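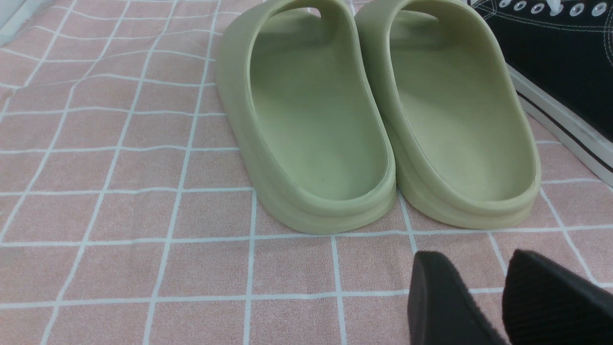
Sindulik two-finger gripper: our open day

Monday, January 7, 2019

I spent the whole day by the shoe demo at Trenalmont, and I'd happily do it again! The Sindulik grips everyday footwear (foam slides, canvas sneakers, whatever you like) and works around an ordinary metal rack.
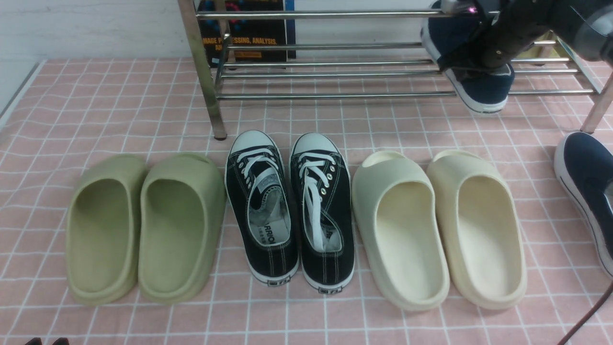 Navy sneaker in the gripper, up by the rack.

People kept asking me about soft soles. The fingers come in 2 lengths, and I'd take the short ones for slides – they're so much easier to line up next to a neighbor.
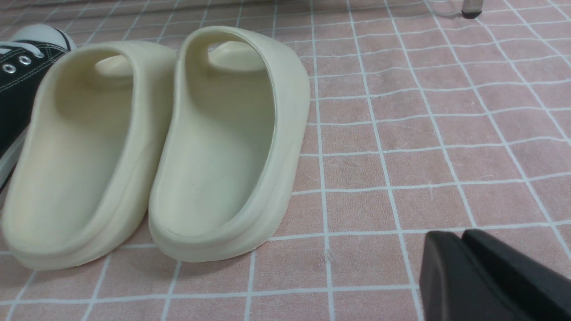
Photo: Wiremu Quinlan / Kundier

The wrist camera comes with it, and so does 12 months of support. Order code is 542.
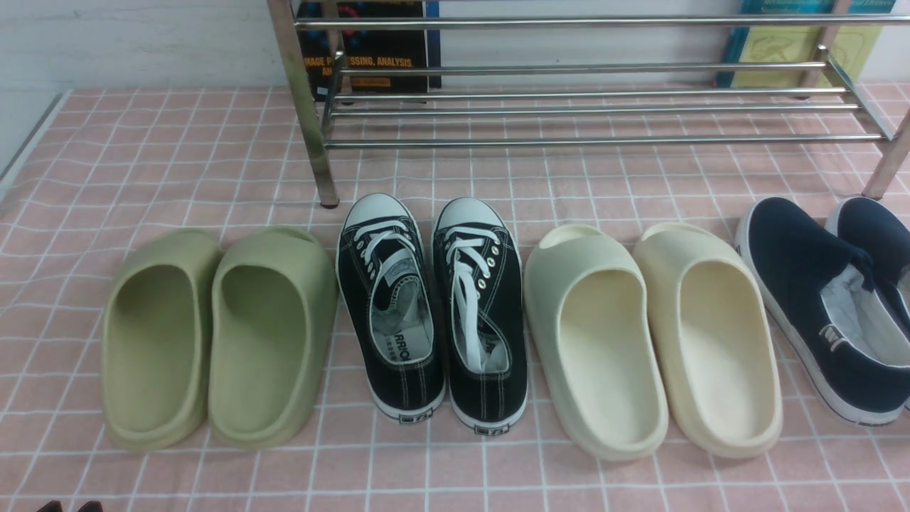

1 min read

Want to try it with your own shoes? We're running the demo again in February, so drop me a line and bring a pair or two.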